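Crewed charter out of Harb, is the March rate worth it?

sawsan_aoun wrote:
So my sister and I are looking at a week on a 52 foot sailing yacht called Fledora, skipper and cook included, and I keep going back and forth. 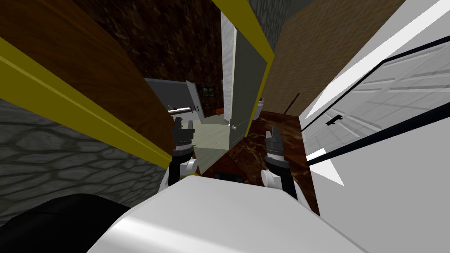
The base price is fine. What's bugging me is the "advance provisioning" money, which the broker (Erkolex) wants up front at $3,000 for four of us. That covers fuel, food, drinks and marina fees, and whatever's left comes back at the end. Has anyone gotten a decent chunk back? We don't drink much and we'd happily anchor out every night.

munther_k wrote:
We did that same route with them last spring. Paid in the same amount, got $234 back. Two nights in the marina at Gunitz ate a lot of it, and our skipper ran the engine more than I'd have liked. Great week though, I'd go again tomorrow!

Suha N wrote:
Sorry, but $234 back sounds terrible to me. On our trip (different broker, six people) we got $1,778 back and ate like kings. Ask for the receipts as you go, don't wait for the last morning when everybody's packing.

munther_k wrote:
Six people on what boat, though? And did you have any wind? We had two flat days, you can't sail on nothing. I saw every receipt and they were all fine.

Suha N wrote:
OK, fair, we had wind all week. Still think you should set a limit on marina nights before you sign.

sawsan_aoun wrote:
This helps a lot, thank you both. I'll write to them tonight and ask about marina nights. Does the cook expect a separate tip or does it all go through the skipper?

munther_k wrote:
We gave one envelope to the skipper and they split it. Ask the broker, I've heard other crews do it differently.

Comments (3)

Hala Khoury
Jul 10, 2025
Tip question again: ours was two envelopes, and the cook seemed happier that way. Also bring soft bags, the lockers are tiny and my hard suitcase lived in the shower all week.

Kimutai
I'd skip March altogether. It's cheap for a reason, we wore hats to breakfast.

Hala Khoury
Oh come on, we went in March and swam every day! Cold, yes, but we had whole bays to ourselves.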